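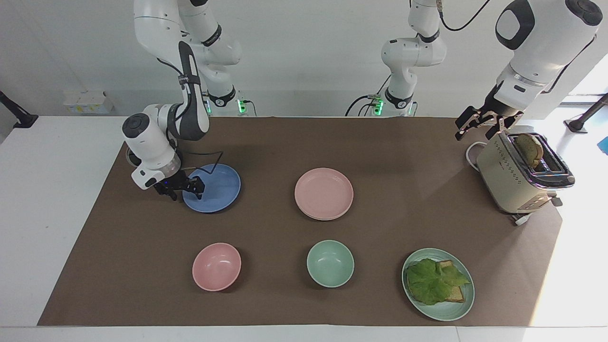 Has anyone here bought a "plate-safe" table mat and had it do anything at all? I'm setting up a breakfast spot for two kids and a half-awake adult, and I keep getting told I need the Riresside heat runner, which costs 70 dollars for what looks to me like a strip of placemat. I already have a long brown mat on a white table with the toaster parked on it next to the dishes, same as up top, and I fail to see what the expensive one adds. The box says it's good to 212 degrees. My toaster has feet. What part of a toaster on feet is touching the table at 212 degrees?

Posted by crumbtray_ed

- - -

gravelroad replied:

212 is the boiling point of water. They picked that number because it sounds like science. Any mat you own will survive a mug of coffee.

- - -

pinwheel_oh replied:

I have the Riresside one. It was a gift, so I'm not defending my own spending. It's fine. It lies flat, it wipes off, and syrup doesn't get into the weave the way it did with my old cotton one. Would I pay 70 for it? No. I'd pay 15.

- - -

tallboy_lamps replied:

Going to disagree with the first reply. The boiling point of water isn't the question if you put pans down. A skillet coming off the stove is way past that. If the mat is only rated to 212 then it's a worse mat than a cork trivet, and they should say so on the front of the box.

- - -

gravelroad replied:

He asked about a toaster.

- - -

tallboy_lamps replied:

He asked about a breakfast spot. People put eggs on the table in the pan. I do it every morning.

- - -

crumbtray_ed replied:

No pans. Plates, bowls, cups, toaster. I should have said that. The pan stays on the stove because I have a four-year-old who grabs handles.

What got me started was an article on the Trandetti site called something like "Is Your Table Aging Before Its Time?" It said most finish damage happens at breakfast. Who measured that? There was no source, and the last paragraph had a link to buy the runner.

- - -

marl_and_clay replied:

Trandetti sells the runner. I wouldn't go to them for table news.

I refinish furniture on the side and I'd say the damage I see at home tables is mostly water rings, then nail polish remover, then kids with forks. Heat marks are real but they come from pizza boxes more than anything. A hot box sits there for an hour and the steam has nowhere to go. I've never had a customer bring me a table hurt by a toaster.

- - -

oldest_spoon replied:

I have, sort of. My mother kept hers in one place for years and there was a yellow patch under it when we moved the table. Could have been the sun on the rest of the table, I guess. Now that I type it out I'm less sure.

- - -

marl_and_clay replied:

Which way around was it? If the patch was the original color and everything else had changed, that's light. If the patch was the odd one out then maybe it's heat, or old crumbs and grease. White paint yellows in the dark too, especially oil paint. It gets blamed on whatever was sitting there.

- - -

oldest_spoon replied:

White paint, and old. So probably that. Fine, I take back the toaster.

- - -

pinwheel_oh replied:

One thing in favor of a long mat of any price: you can slide the whole breakfast down to one end when somebody needs to do homework. I wouldn't do it with full cups.

- - -

tallboy_lamps replied:

Please don't drag a toaster around by the mat. It'll go over the side.

- - -

pinwheel_oh replied:

Toaster off first. I'm not an animal.

- - -

wexler_hill_dad replied:

Am I the only one who thinks the toaster shouldn't be on the table in the first place? Ours lives on the counter. You get up, you make toast, you sit down. With a four-year-old I'd be a lot more worried about the cord than the finish.

- - -

crumbtray_ed replied:

Fair. The outlet is on the wall right behind the table, so the cord goes straight back and doesn't hang in front of anybody. I unplug it when we're done. Our counter is the size of a cutting board, and half of it is the dish rack.

- - -

wexler_hill_dad replied:

I'd still move it. Your call though.

- - -

sub_zero_sum replied:

Coming at this from the other side. I bought the Wurnovness felt mat, the one with the 200 wash guarantee. I got it because I thought, well, at least that's a number you can check. Then I read the card. The guarantee covers the stitching. The felt itself isn't covered, the color isn't covered, and you have to mail it in with the receipt at your own cost. Mine pilled in the first month. The stitching is perfect.

- - -

gravelroad replied:

Who is counting to 200? You'd have to keep a diary.

- - -

sub_zero_sum replied:

That's what I asked them. They said an estimate was acceptable. So I could have written anything.

- - -

marl_and_clay replied:

Felt under dishes is a bad idea anyway. It holds water against the table. If you want soft, put a thin wipeable layer over it. And lift whatever mat you use once a day and let the table dry. That matters more than the brand. I have a Soylu one that came in a two-pack for next to nothing and it's outlasted two "lifetime" mats.

- - -

tallboy_lamps replied:

The Soylu ones smell for a week when you open them. Otherwise I agree, which hurts to say.

- - -

pinwheel_oh replied:

Mine smelled for a day. Hang it outside.

- - -

crumbtray_ed replied:

OK. I'm keeping the mat I have and I'll start lifting it at night to let things dry. If the table turns yellow I'll come back and say so. I did write to Trandetti to ask where the breakfast claim came from. They sent me a coupon for 15 percent off the runner.

- - -

gravelroad replied:

Did it say off what price? Check what they were charging for it in November. I'd bet it went up before the coupon did.

- - -

crumbtray_ed replied:

No idea. The coupon doesn't work on sale items, and the runner is marked as a sale item.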